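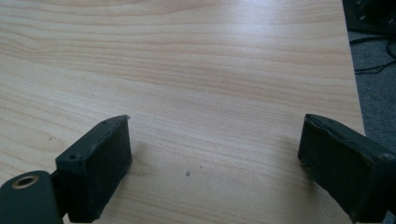 Rupert Imhof

Went to the Oslow open day in December, main room, afternoon slot. Notes for anyone thinking of going to the next one.

The demonstration was the hand-held gripper. You hold it, you close the fingers on something, and the recording is used later to train an arm. Two black fingers with padding on the inner faces. The padding is worn and has started to lift at the rim on the left one. I asked how often it gets replaced and was told "when it slips", so no schedule.

Visitors got 3 attempts each. I used mine on upright containers, the harder case in my view: clear plastic gives the tracking very little to hold on to.

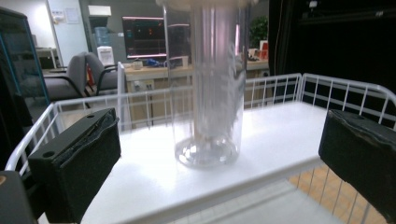 Clear cylinder on the white wire rack, fingers either side.

The talk quoted 38 usable recordings out of a morning's work. No failure rate given. The handout link returns a 404.

wusov_k

Was the arm itself running? The notice said "live replay".

Rupert Imhof

Not in my slot. The Lubis stand had a video on a loop.

Kamarul Gunawan

I disagree about the clear plastic. The position comes from the background, and a room full of desks and chairs is fine for that. A bare pale table is worse. Glare takes out the grain and there is very little left to match on.

Rupert Imhof

Position of the hand, yes. I meant position of the object. Those are separate problems and the talk ran them together. Agreed on the table, though. They start the fingers wide open over bare wood and I would like to see the drift figure for that alone.
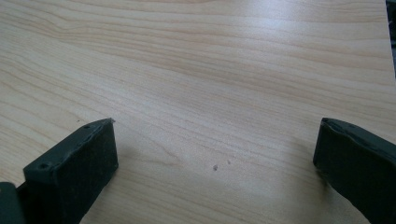
Kamarul Gunawan

Ask Rindlow for it. They published drift per session last time, 2 pages, no plots. I would still put a printed mat on the table before arguing about figures.

wusov_k

A mat in training means a mat in use. We tried it and took it out again.

Kamarul Gunawan

Depends how much you vary the mat. One pattern, I agree with you.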